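Tuesday, late

Rain until four, then a thin sort of sun. Walked to the allotment after work to see what was left of the beans. The netting had come down at the far end and the pigeons had been in. I pegged it back with what I had in my pockets, which was string and two clothes pegs, and it will have to do until the weekend.

The seed order from Barbosa came at last. They had left out the winter lettuce and put in a second packet of leeks, so I now have enough leeks for the whole road. I wrote to them and got a reply inside 20 minutes saying keep the leeks, lettuce to follow. Fair enough. Total for the year on seeds is now 30 pounds, more than I said I would spend in March.

Spent an hour after supper on the water question. The meter on our side has read 3,108 since the spring and has not moved, although everybody has been filling cans from that tap all summer. Either the meter is stuck or we have been having the water for nothing. My own feeling is that we should say so now and pay something, before a bill turns up for two years at once. I put this in a message to the others on our row and went to do the washing-up.
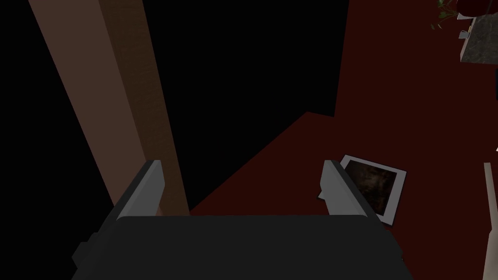 Clémence Lefèvre wrote back that she would leave it alone until the meter reader comes, that the same thing happened on the lower plots and they were only charged for the one season, and would I please stop using the word owe in messages to the whole row. She also wants to know if I have any spare leeks.

I do have spare leeks. I have not answered the rest of it yet. She may be right about the lower plots, but they had the old meter, and I don't think the rule is the same now. I'll ask on Saturday if anyone is up there.

The Pluvirus rain gauge is still reading low. I stood a jam jar next to it last night to compare and the jar had a good bit more in it this morning. I think the gauge is too close to the shed and the roof shelters it when the wind is from the west. Moved it to the end of the path by the currants. I shall have to start the month's figures again, or else put a line in the notebook and leave the old ones as they are. Probably the line.
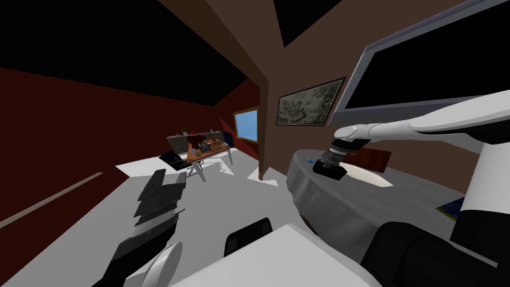 The notebook itself is nearly full, and I would like the same kind again, with the squared paper, but the shop has stopped doing them. There are 238 pages in this one and I have got nearly four years out of it. Small writing.

Other things. The back brake on the bicycle is rubbing. Green tomatoes are on the windowsill with a banana, and two have started to turn. Potatoes all lifted now – the last row was poor, slugs mostly, and I won't grow that sort again. Onions are dry enough to string.

Must remember to take the clothes pegs off the netting and put something proper on. Bed now, it is gone eleven and the rain has started again.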